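4.2 Changes in work at the serving counter

The Drania canteen moved its ladling and utensil return to an arm in February. Before that, 3 of the kitchen staff took turns at the counter through the lunch period. We logged 2,563 handling steps over the study and interviewed 19 employees at Drania and at the smaller Laltetti site, where the work is still done by hand.

Staff at Drania reported less wrist strain but more interruptions. The arm stops when a utensil is out of place, and whoever is closest has to leave their own task and reset it. These resets took about 72 seconds each and were not in anyone's job description. Two cooks said they now arranged the counter to suit the arm — handles up, bowls against the back — and had stopped setting things down where they used to.

Task layouts were first built in simulation with the Pritik planner and then reviewed with the staff (Figure 3).

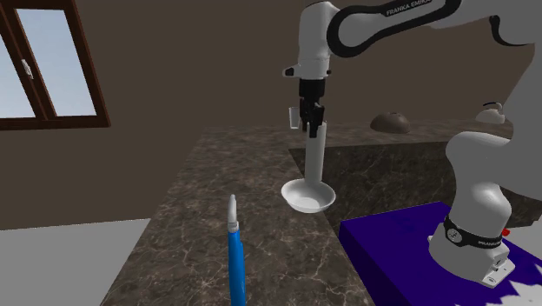 Reading time: 1 min

Figure 3. Simulated ladle task. The gripper holds the ladle by its handle, with the bowl just above the marble counter.

Reviewers at the Ignacio workshop asked mostly about reach and about who would clear the counter. The second question had no answer in the original plan, and the shift lead took on the job without a change in hours.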